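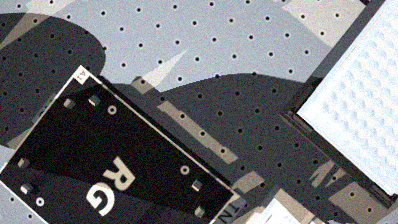
Fultine Bench Simulator — Frequently Asked Questions

Last updated 12th May

What do I receive when I buy a license?

You receive the simulator program, a library of ready work cells, and the file set for your own robot arm if we support it. The library has 143 objects at present: plates, trays, pegs, boards, labels and fixtures. You can also import your own CAD parts.

Do I need a real robot?

No. Many of our customers write and test the full program before the arm is delivered. When the arm comes, you export the program and load it on the controller. You will still have to teach the reference points again, as no table in a workshop is perfectly flat.

Which robots are supported?

All arms from Ralanance, and the two smaller models from Nandley. For other makers, please write to us before you buy. We do not want to sell you a license that you cannot use.

Can I change the lights?

Yes. Each cell can have up to five lamps, and you can move them while the simulation is running. We advise to test your vision program with hard shadows and also with soft ones. A program that finds every part under even light may lose some of them when the arm throws a shadow on the plate.

Can the simulator read labels and printed marks?

The simulator only draws them. The reading is done by your own vision software, which receives the picture from the virtual camera in the same format as from a real one. Labels can be turned to any angle.

How do I place a board or tray on the perforated plate?

Drag it from the library and it will snap to the nearest holes. If you want it at a free angle, hold the Shift key. Snap is on by default — several users asked us to change this, and from December it will be a setting in the menu.

What computer do I need?

A normal office computer is enough for simple cells. For camera work we recommend a separate graphics card and 2 GB of free disk space for each project.

How much does it cost?

A single license is 222 dollars per year. Schools should contact Yolanda Nina in our sales office, who prepares the offers for classrooms.

Is there training?

Yes, we hold a course of two days at our office in Benavides, given by Heriberto Agudelo. It is also possible online, but then the groups are smaller and the waiting list is longer.

My license key is not accepted. What can I do?

Please check first that you did not copy an empty space at the end of the key. If it is still refused, send us the key and the name of the computer, and we will make a new one on the next working day.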